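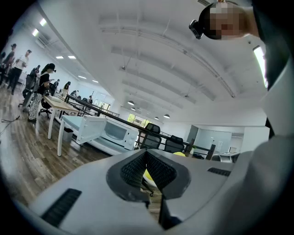 Folasade Omoregie writes that the old edition of this section told operators to discard any recording with a mistake in it, and that her team lost a good part of its first collection that way. She asks that the rule be changed. The rule has been changed, and the revised wording is found in Step 14 and in the notes that follow it.

Herkano Hand-Held Collection Kit: Set-Up and Operation
Section 4. Recording Demonstrations
Revised 7/18/19

4.1 Purpose of this section

This section sets out the procedure for recording demonstrations with the hand-held gripper. It applies to all sites that contribute recordings to the Cumlow training set. Operators shall have read Section 2 (Care of the Gripper) and Section 3 (Pairing and Storage) before starting work.

In this manual, "demonstration" means one complete performance of one task, from the starting position to the finishing position. "Session" means all demonstrations recorded by one operator between sign-in and sign-out. "Lead" means the person named on the session sheet as responsible for the floor.

A standard collection consists of 500 accepted demonstrations per task. A task that involves a door, a drawer, or a lid requires 800. Rejected demonstrations do not count toward either figure.

4.2 Before the session

1. Obtain a session sheet from the lead. Confirm that the task name on the sheet matches the task name in the Fjeld recording program, letter for letter. The program treats "open microwave" and "open the microwave" as separate tasks and will file them separately.

2. Inspect both grip pads. Run a clean fingertip across the textured face of each pad. Replace the pair if either pad is torn, lifting at a corner, or smooth in the middle. Pads are replaced in pairs only.

3. Open and close the jaws ten times. The movement should be even through the full range. If the jaws stick, return the gripper to the lead and take another.

4. Clean the camera lens with the dry cloth supplied in the kit. Do not use paper towels or window cleaner.

CAUTION: Do not pull on the jaws to test them. Side loads bend the linkage, and a bent linkage cannot be repaired on site.

5. If the task calls for a head-mounted camera, put it on before picking up the gripper. The band should sit level and should not slip when the operator looks down at the work surface. Long hair should be tied or placed so that it does not fall across the lens.

6. Start the Fjeld program and wait for both indicators to turn green. Where no head-mounted camera is in use, the second indicator remains gray and may be ignored.

Note: Cameras left on overnight may report the wrong time of day. Turn the camera off, wait until the light goes out, and turn it on again. Recordings with mismatched times cannot be joined later.

4.3 Preparing the work area

7. Walk the area once with the gripper in its case. Move loose cables away from the standing position, or tape them flat.

8. Set out the objects listed on the session sheet and no others. Objects belonging to the room, such as furniture and fixed appliances, may stay where they are. The learning system is expected to work in ordinary rooms, and a bare room produces poor examples.

9. Unplug any heating appliance used in the task. This applies to microwaves, kettles, toasters, and hot plates, including those that have been unplugged for an earlier session and may have been plugged in again.

10. Change the arrangement after every 20 demonstrations. Turn the object, move it to another part of the surface, or stand at a different angle to it. Record the change on the sheet in a few words ("cup left, handle away").

Note: Several operators may work in one room. Each operator should keep an arm's length clear on both sides. Colleagues passing through the background do not spoil a demonstration unless they touch the objects or block the gripper's view of them.

CAUTION: Persons who have not signed the consent form must be told that recording is in progress before they enter the floor. Faces are masked during processing at Gulside, but masking does not take the place of consent.

4.4 Recording

11. Hold the gripper at the starting position marked on the session sheet. Keep it still until the tone sounds. The program uses this pause to fix the position of the gripper in the room. If the gripper is moving during the pause, every later position in the recording will be wrong by the same amount.

12. Perform the task at a steady pace, somewhat slower than normal. Use the gripper alone. The free hand may not touch the object, steady the surface, or catch anything that falls.

13. Keep the point of contact in view of the gripper camera for as long as the task allows. Approach handles from the front or from slightly above. Where the object must be approached from below, tilt the gripper only after the jaws are near the object.

14. If a mistake is made, continue. Correct it with the gripper, as a careful person would, and finish the task. Press the side button twice at the end to mark the recording as "recovered." Do not stop in the middle of the task and do not start over within the same recording.

15. Return to the finishing position and hold still for the second tone. Open the jaws fully before lowering the gripper.

16. Enter the result in the program: accepted, recovered, or rejected. The entry must be made before the next demonstration begins.

Notes on Step 14

Recovered demonstrations show the system what to do when a first attempt goes wrong. A set made up only of clean performances leaves the system with no example to follow after a slip. Recovered demonstrations count as accepted. They should not be staged. An operator who misses a handle on purpose moves differently from one who misses it by accident, and reviewers reject staged slips when they find them.

A demonstration shall be rejected in the following cases:

The object leaves the work area or is damaged.
The free hand touches the object or the gripper jaws.
The lens is covered for more than a moment.
The wrong task was selected in the program.
The operator did not pause for the first tone.

Rejected recordings are kept for one month and then deleted. They should not be deleted by the operator.

4.5 Doors and lids

Tasks of this kind produce more rejections than any other and call for additional care.

17. Begin with the door fully closed unless the sheet states otherwise. A door left resting on its latch looks closed to the camera but does not pull like a closed door.

18. Grip the edge or handle squarely between the two pads. Do not hook the door with the outside of one jaw, even where this is easier. The robot that will use these examples has no means of copying that movement safely.

19. Follow the path of the door through its full swing, walking if necessary. Let go when the door stops. A door that is pushed and allowed to swing free should be entered as rejected.

20. Record opening and closing as separate demonstrations. The 2 may be recorded one after the other, with the full pause between them.

CAUTION: Keep the free hand away from the hinge side.

4.6 Rest and rotation

The gripper is light, but holding it away from the body tires the wrist and shoulder. Operators shall put it down after every 20 demonstrations, while the arrangement is being changed. An operator who notices shaking in the recorded view should sign out and change places with another operator. Ebuka Abubakar at the Gulside desk keeps the rotation chart and will amend it on request.

4.7 Closing the session

21. Sign out in the Fjeld program. Leave the gripper connected until the transfer bar is full.

22. Compare the number of accepted demonstrations on the sheet with the number in the program. Where the two differ, write both on the sheet and leave the recordings as they are.

23. Wipe the pads with a damp cloth and let them dry with the jaws open. Return the gripper to its case with the jaws closed and the lens cover on.

24. Hand the sheet to the lead. Sheets are sent with the recordings to Ladi Idahosa for review. Sites receive the list of accepted recordings by return, with the reason stated for each one that has been turned down.

4.8 Common faults

Second indicator flashes yellow. The head-mounted camera is low on power. Finish the current demonstration and change the battery.

No first tone. The gripper is moving, or the lens is facing a blank wall or a bright light. Turn toward a part of the room with furniture in it and hold still.

Message 879 appears. The storage card is full or has been seated badly. Stop recording, take out the card, and insert it again. If the message returns, change the card and note the change on the session sheet.

Jaw opening reads as zero with the jaws open. Close the jaws fully, press and hold the side button until the light blinks, and release. Repeat Steps 3 and 6 before recording again.

Faults not listed in this section should be reported to Rakiya Babalola, with the kit number and the time of the fault.

Filed under: Manuals & Guides > Data Collection > Hand-Held Kit

Search the manuals
Enter a word or part number Go

Related sections
Section 2. Care of the Gripper
Section 3. Pairing and Storage
Section 5. Reviewing and Labeling Recordings
Session sheet, blank (for printing)
Replacing grip pads
Changes to the Cumlow task list, November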